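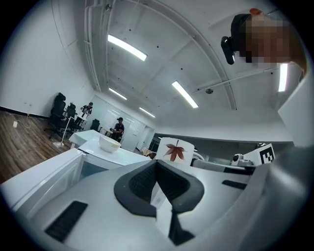 Pinza manual de demostración Jeststead
Referencia de catálogo: 3424
Categoría: Equipos de captura para enseñanza por demostración

Descripción general

La pinza manual Jeststead permite que un operador enseñe una tarea de manipulación con sus propias manos, sin necesidad de disponer de un brazo robótico en el puesto. El operador sujeta la herramienta, ejecuta la tarea a ritmo normal y el equipo registra la trayectoria, la apertura de la pinza y la imagen de la zona de trabajo. Los datos obtenidos se emplean después para entrenar la política de control del robot de destino.

El producto ha sido desarrollado por Rudedthorpe para laboratorios universitarios, centros tecnológicos y departamentos de automatización que necesitan reunir demostraciones en entornos cotidianos: cocinas, oficinas, almacenes pequeños, mesas de montaje. El mismo cuerpo de pinza puede utilizarse en la mano o instalarse en la muñeca de un brazo compatible, de modo que la geometría de contacto se conserva entre la demostración y la ejecución.

Componentes principales

Cuerpo de la pinza. Carcasa blanca con rejillas de ventilación negras. El montaje no requiere herramientas especiales.

Superficie de contacto. Almohadillas de goma negra en forma de V, con cara interior estriada, pensadas para sujetar bordes finos, asas y objetos de perfil irregular. Se suministran como repuesto en juegos de dos.

Módulo de cámara. Unidad compacta fijada a la estructura. La posición viene ajustada de fábrica y no debe modificarse entre sesiones de un mismo conjunto de datos.

Marcadores fiduciales. Piezas con patrón en blanco y negro que sirven de referencia para estimar la posición. Conviene mantenerlas limpias y libres de adhesivos, etiquetas o reflejos directos.

Cámara de cabeza (opcional). Accesorio que lleva puesto el operador y que aporta una segunda vista, sincronizada con la de la pinza.

Datos técnicos

Frecuencia de registro de imagen: 60 fotogramas por segundo
Autonomía en uso continuo: 7 horas
Alimentación: batería extraíble, cargador incluido
Almacenamiento: tarjeta extraíble o descarga por cable
Modos de uso: demostración manual, mando a distancia, montaje en brazo
Idiomas del programa de registro: español, inglés y portugués

Modo de mando a distancia

Con el módulo Sutherland, que se adquiere por separado, la pinza manual pasa a actuar como dispositivo maestro: los movimientos del operador se transmiten a un brazo situado en la misma sala o en una sala contigua. Este modo se recomienda para tareas en las que el robot deba trabajar con su propia carga y sus propios límites de alcance — por ejemplo, el vertido de líquidos o la apertura de armarios. El módulo incorpora un pedal de habilitación; al soltarlo, el brazo se detiene.

Preparación del puesto

La superficie de trabajo debe ser estable y estar iluminada de manera uniforme. Los objetos de la tarea se colocan al alcance del operador antes de iniciar el registro. Antes de la primera demostración se realiza una calibración breve siguiendo las indicaciones del programa, y se repite cada vez que se sustituya una almohadilla o se cambie la batería.

Se aconseja que cada demostración comience y termine con la pinza abierta. Las tomas interrumpidas pueden marcarse desde el propio programa y quedan excluidas de la exportación, aunque el archivo original se conserva.

Contenido del suministro

Pinza manual con módulo de cámara
Juego de almohadillas montado y juego de repuesto
Marcadores fiduciales
Batería y cargador
Licencia del programa de registro para un puesto
Manual de uso y hoja de calibración

Formación y asistencia

La formación inicial se imparte en el centro de Flevudbridge o en las instalaciones del cliente. Mariama Agbeko coordina los cursos para operadores, con grupos reducidos y prácticas sobre tareas propuestas por la entidad. El equipo se encuentra en servicio en más de 19 centros. La próxima convocatoria abierta se celebrará en noviembre.

Las solicitudes de presupuesto, de préstamo para evaluación y de integración con brazos de otros fabricantes se dirigen a Catriona Kinnear, responsable de producto, mediante el formulario de contacto. Deberá indicarse el modelo de brazo, el tipo de tarea y el número de puestos previstos.

Productos relacionados

Módulo de mando a distancia Sutherland
Cámara de cabeza para operador
Juego de almohadillas de repuesto
Adaptador de muñeca para montaje en brazo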